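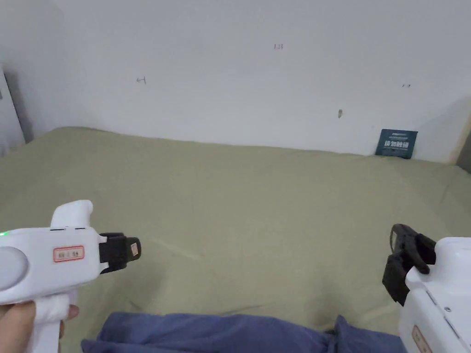
Bed station, left jaws closed, right jaws open, blue cloth at the front.

24 April 2024
Hand-held pair, garment folding on the bed. Fault: right gripper reports closed when it is open.

Came up while checking the Trilley recordings before they went over to Dovhaniuk for training. The right jaw width trace drops to zero partway through a fold and stays there, although the video has the jaws well apart. Left trace is clean all the way through. Went back over older runs and the same thing is in there, only shorter, so we have been collecting it for a while without noticing. The replay tool smooths the width before plotting and hides anything brief. I have turned the smoothing off on my machine. Please do the same on the others.

First thought was dropped packets. Checked the log counters and there are none missing. The samples arrive on time with a good checksum and the wrong number in them.

Second thought was the jaw encoder. Took the right unit to the bench and cycled it 500 times with nothing between the fingers. No fault. Cycled it again with a folded towel in the jaws, no fault. Put it back over the bed, picked up a sleeve, turned the wrist outwards, and the trace went flat on the ninth go. So it needs the wrist movement, and the bench jig holds the body still.

Opened the housing. The encoder lead runs too tight round the inside of the handle and the crimp at the board end has started to pull. With the handle turned outwards the signal wire loses contact and the board reads that as zero, and zero is also the value for fully closed. The second part bothers me more than the crimp. A broken wire ought to give a fault and not a believable reading.

Safety side. The Dolberg arm runs the same board and the same firmware. If it loses the encoder there it will think it is already closed, and on an open command it drives outwards with no idea where the end stop is. I tried this with the lead unplugged on purpose and the arm parked. The fingers went to the stop and the motor sat there pushing until I hit the stop button. The current limit was set at 700 mA, which is enough to hurt if a finger is in the linkage. Arm is tagged out until the firmware is changed. Do not run it for demos either.

Done today:
Re-crimped the encoder lead and rerouted it with some slack past the trigger.
Right unit back over the bed, 600 open and close cycles with the wrist turning both ways. No dropouts.
Current limit on the arm brought down to 500 mA, also while tagged out, so that it doesn't get forgotten.
Trilley set held back. Told Dovhaniuk not to use the right-hand widths from any session since October.

Still to do:
Firmware: make zero an invalid reading and stop the motor on it. Closed should read as a small positive number.
Open the left unit and look at its lead. No symptoms, but it was built from the same batch.
Ask Vukska whether they can supply the lead a bit longer, with a latching plug.
Write a check that compares width against the trigger position and flags any stretch where they disagree — should have had this from the start.

Not sure yet whether the old sessions can be saved. Trigger position was logged separately and looks sound, so the width might be rebuilt from that for empty jaws. With cloth in the jaws it will be off by the thickness of the fold. Will try it on one short session before deciding about the rest.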